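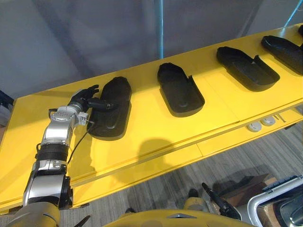

I've been carrying the Gikodia phone since December, and I still can't decide if I love it or just love the battery. My old Hader barely made it to dinner, and this one gets me to bedtime with 30 percent left - even on days when I use it for maps! The back is matte black like those trays on the yellow table, and I like that look a lot more than the shiny blue my sister picked (hers shows every thumbprint).

The camera is good in daylight and so-so indoors. Faces come out a little orange under kitchen lights, and zooming past 6x turns everything to mush. I paid 700 dollars, so I expected better there.

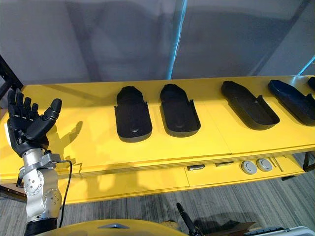
Black five-fingered hand, palm forward

Calls are loud and clear. My friend Binta Idahosa thought I was on a landline, and I was walking past a bus stop. The fingerprint reader is fussier, and I usually end up typing my code.
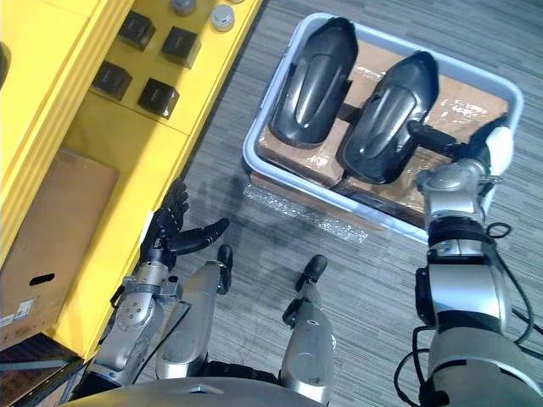
Charging and extras

There's no charger in the box, so I bought the Flernley one for 59 dollars. Pricey, but it fills the phone while I shower and eat breakfast. The free case is flimsy and I swapped it out the first week. I'd buy the phone again, though I'd wait for a sale.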